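Workshop and household tips: keeping a hand-held gripper in working order

These notes cover the parallel-link type of gripper, with two upright jaws on four pivot pins and replaceable ribbed pads. Ours are fitted with Dosora pads and carry Skesico pivot hardware. If yours differs, go by the maker's sheet for torque and part numbers and use the rest as it stands.

## Before each day's work

- Open and close the jaws slowly, five full strokes. The motion should feel the same at both ends of travel.
- Look at the jaws edge-on while they are closed. The pads should meet along their full height with no wedge of light at the top or bottom.
- Wipe both pads with a lint-free cloth dampened with isopropyl alcohol. Let them dry in the open position.
- Check the camera lens for fingerprints and wipe it with a dry microfiber cloth.

Snack dust and the fine film that comes off printed wrappers are the usual reasons a good pad starts to slip. Wipe along the ribs, then across them. A soft toothbrush clears the grooves better than a cloth. Keep solvent away from the pad edges, where it can creep under the adhesive.

## Pads

Replace pads in pairs. A new pad facing a worn one pulls the object off center, and the fault looks a lot like a bent arm.

1. Open the jaws fully and block them with a strip of card.
2. Warm the old pad with a hair dryer on low for two minutes.
3. Lift one corner with a plastic scraper and peel toward the base of the jaw.
4. Remove the remaining adhesive with alcohol. The jaw face has to be clean to the touch.
5. Set the new pad from the base upward, ribs running the same way as on the opposite jaw.
6. Close the jaws on a flat wooden ruler and leave them clamped overnight.

Write the fitting date on a scrap of tape and stick it inside the lid of the tool case. The pads on the Sarkthorpe unit lasted 2761 closures before the ribs flattened. They had been used mainly on cardboard, and film packets are easier on the rubber.

## Checking grip on light packets

Rigid blocks are poor test pieces. They hide small alignment errors that show up at once on foil or film. Use sealed snack packets, and set an open carton on a plain sheet so that dropped pieces stay where they fall. Grip each packet upright, hold for a slow count, then release it into the carton. Try one stiff packet and one crumpled one. 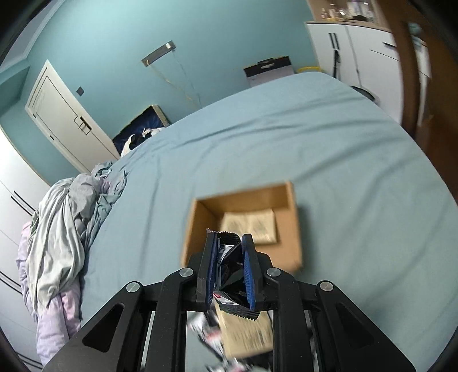
**How tight should the pivot pins be?**

Tight enough that the arm has no side play, loose enough that it drops under its own weight when the trigger linkage is disconnected. Set one pin at a time and recheck the stroke after each.

If a packet turns in the grip, the pads are probably touching at one end only. If it slides straight down, clean the pads first and look at the closing force second. Adding force to a dirty pad crushes the contents and leaves the slip where it was.

## Pivots and arms

Strip the pivots every February, or sooner if the stroke feels gritty. Lay the pins out in the order they came off, left to right, because wear marks match each pin to its own bore.

- Clean pins and bores with a dry cotton swab. Use degreaser only on metal parts.
- Apply a trace of dry PTFE lubricant. Oil collects lint from bedding and clothing and turns to paste.
- Inspect the arms around any opening or recess. Cracks start at the corners.
- Replace a pin that shows a visible step. Do not turn it around to hide the wear.

If the arms are printed, do not leave the tool in a parked car. Heat sets a slight bow in the long parts, and no amount of pin adjustment takes it out.

## Storage

Store with the jaws slightly open. Pads left pressed together take a set. Hang the tool by the handle or lay it in a case with foam cut clear of the jaws. The Millet case fits if the lower foam block is trimmed.

## Spares to keep

- Two pairs of pads
- One set of pivot pins and retaining clips
- Adhesive film, cut to jaw width
- Plastic scraper, swabs, toothbrush
- Small bottle of isopropyl alcohol, capped and stored apart from the pads

Last revised 26 Mar 2026. Pad part number corrected to 606.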